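Handout 4: Reading a room before you draw it
Interior Surfaces and Materials, evening section
Instructor: Lucie Gauthier

Bring this sheet with you to the studio hour. The first half covers stone, the second half covers masonry walls and how they meet a counter. Plumbing is Handout 5.

## 1. Stone, as the trade uses the word

Suppliers sort stone by how it behaves under a saw and a polishing wheel. Geologists sort it by how it formed. The two lists overlap but they don't match, and you will run into trouble if you write one name on a drawing and the supplier reads it as the other.

**Marble** is limestone that has been changed by heat and pressure. It is mostly calcite. Acid marks it, including lemon juice and vinegar, and the mark is a dull spot in the polish. It scratches with a steel knife.

**Granite**, in the trade, means nearly any hard, speckled, crystalline stone. Black "granite" is often gabbro. Expect quartz and feldspar in the real thing. A knife won't scratch it. Most household acids leave it alone.

**Soapstone** is soft and dense. It is mostly talc. It takes dents, and they sand out.

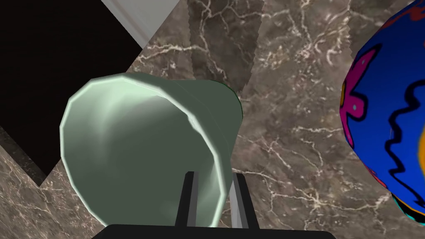

Color next to stone is the part students leave until last. A pale neutral surface picks up whatever is set on it, and a sample that looked white in the showroom can look pink or yellow at home. Try it with small objects first. A pale sage-green cup on its side against marble is a fair test piece, as the inside is a milky mint and the outer wall is a darker gray-green, so you get two greens from one thing. Write down both and compare them with your paint chips. Rosaire Simard's sample boards in the back cabinet are sorted this way, light value on top, dark value under it.

### Finishes

- Polished: shows the most color, shows etching the most.
- Honed: flat and smooth, no shine. Stains a little more easily.
- Leathered: slight texture. Hides fingerprints.
- Flamed: outdoor use. Don't put it on a kitchen counter.

For the Ouellet assignment you may use polished or honed only.

## 2. Running bond and what goes wrong with it

In running bond each brick covers the joint below it by half its length. It is the pattern most people draw without thinking. Three things to check:

1. The courses have to line up at inside corners. If they don't, the eye goes straight to the corner.
2. The half bricks at the ends should be true halves. Slivers look like a mistake.
3. Mortar color changes the wall more than brick color does. Dark mortar makes the pattern stand out. Matching mortar makes it fade.

Gray on gray is a common choice for rooms where the counter is supposed to carry the color. It is also easy to overdo. If the wall is patterned and everything beside it is plain, the pattern will look busier than it did on the chip.

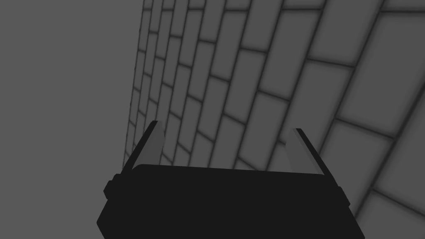
*Fig. 2. Gray brick-patterned wall beside a plain gray area.*

Exercise: on grid paper, draw one wall of your own kitchen in running bond, then again in stack bond. Shade the joints only. Label which one you would put behind open shelves and give your reason in a sentence or two. The Pultus catalog has joint profiles on the last pages if you need them.

## 3. Where the counter meets the wall

Most of the complaints a fabricator gets are about edges. Seams come next. For the estimating exercise, use the job numbers on the Bovetti sheets (521 and 1002) and keep your takeoff on one page.

Measure depth at both ends of the run and in the middle. Walls are seldom straight. Write all the numbers on the template, and scribe to the largest gap. A backsplash hides a small error and a caulk line hides less than you would like.

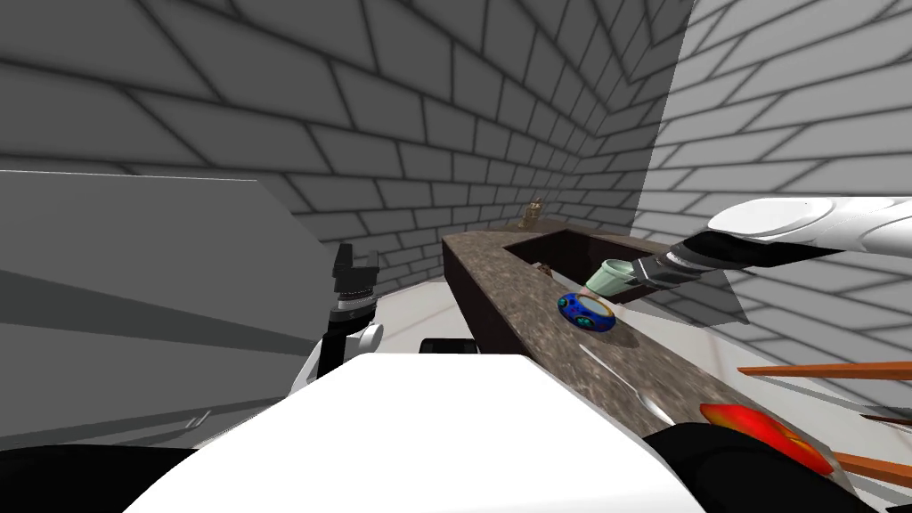 *Nultisov, 25 October 2022*

Notes from the review hour, added for those who missed it.

We talked mostly about sink cutouts. The narrow strip of stone in front of and behind a basin is the weakest part of the slab and the part that breaks in the truck. Ask for rodding on any stone that is brittle along its veins. A dark basin in a brown speckled top reads as one shape from across a room, so the rim matters less there than it would in white stone. Brass faucets were brought up twice. They are fine with brown granite. Check whether the finish is lacquered before you specify a cleaner.

Revised takeoffs are due by the February break. Late ones lose a grade.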